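Gripper shootout: Treltix pads vs. the Urkis two-finger, anybody have real numbers?

Posted in July by Salim Ondieki

salim_o
We're picking one gripper for a small-parts sorting cell and I've been handed two brochures that both say "universal." I don't believe either of them. The Treltix has the soft wraparound pads, and the Urkis is a plain parallel two-finger with the thick rubbery blocks. Our parts are a grab bag: pipe fittings, panel switches, thin molded pieces. Everything has to come off a flat table and go into a slotted tray. Has anyone run both on the same arm with the same parts? I don't want to hear what the rep told you.

cmoschos
I ran the Treltix for most of a year. It's great on round stuff and boxes. On anything flat against the table it was a coin flip, and when it missed it pushed the part six inches and the camera had to go find it again. The rep's fix was to buy a different set of pads. We bought them. Same coin flip, new pads.

stavros_ang
Disagree. I've had the Treltix on flat parts for months without much trouble. You have to slow the close way down and come in lower than feels right. People leave it on default settings and then blame the hardware.

cmoschos
We were at the slowest setting it had. I've still got the logs if you want them.

stavros_ang
Sure, post them.

khrystyna_n
Before anyone posts logs, what counts as a pick for you two? At my last job the vendor counted it as a success if the part left the table. It could fall out on the way to the tray and still go down as a win. Their demo got 70 out of 70 that way. We scored the same demo by "part in slot, right way up" and it was a lot uglier.

salim_o
Good question, and I want it counted your way. In the slot or it's a miss. Chrome fittings bother me most, and that's a camera problem as much as a gripper problem. Every overhead light turns into a stripe down the side of the part and the edge finder goes nuts.

zvasic
Put the camera on the wrist and turn off whatever light is nearest the arm. That took care of most of it for us. I'd take a $40 diffuser over a new gripper any day.

cmoschos
Wrist camera has its own problem. The fingers are always in the shot, so you either mask them out or train around them, and if you mask too much you go blind right where the part is when you close. I never got a mask I liked.

zvasic
You don't mask. You open all the way, take your look from high up, then commit. If you need to see the part during the close, your calibration is off.

khrystyna_n
Or the part moved. Parts move, Zlatko.

zvasic
Then look twice. It costs you half a second.

stavros_ang
Half a second a pick is a real number over a shift. Some of us have a cycle time to hit.

salim_o
Okay, I borrowed an Urkis from the Vukadinović shop and put it on our arm with the Poltinier controller. Did 126 picks over two mornings, scored by the in-the-slot rule. Not a proper study. I set the parts out by hand and I'm sure I got lazy about mixing up the angles.

Switches were fine if it grabbed the body. When it went for the terminals it bent them, and I threw out 7 switches before I told it to stay away from that end. I'd call those misses even though a few made it to the tray. Chrome tees were better than I expected once it closed across the barrel and left the branch alone. The branch makes the whole thing roll if you touch it first.

The thin curved plastic pieces were the bad ones. It would close on the band, the band would flex, and then it popped out somewhere over the tray. Lowering the force helped with the popping and made the slipping worse.

stavros_ang
So the Treltix might do better on those. A soft pad spreads the load.

cmoschos
"Might." You keep saying you've run flat parts. What flat parts?

stavros_ang
Gaskets, mostly. And some plastic trim.

cmoschos
Gaskets are rubber! Of course the pads hold them.

khrystyna_n
Salim, did you try gripping the curved ones from inside the curve, opening outward? That's how we did snap rings. You lose the squeeze problem but you need room for both fingers in there.

salim_o
Haven't tried it. The opening stroke on the Urkis should be enough for it, but I don't trust the datasheet stroke until I've put calipers on it. The controller also reports finger position in a unit I can't find explained anywhere in the Poltinier manual.

zvasic
It's percent of full travel, but it runs backwards. Zero is open.

salim_o
That explains one of my two mornings, thanks. I'll redo the curved parts from the inside and do the same set on the Treltix if the rep ever ships the loaner. I'm not buying either one on a brochure, and Stavros, I'll use your slow close settings so there's no argument about it afterward. Send me the numbers.
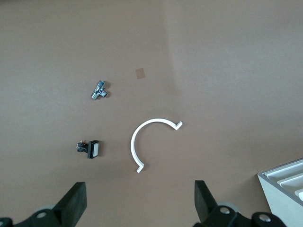
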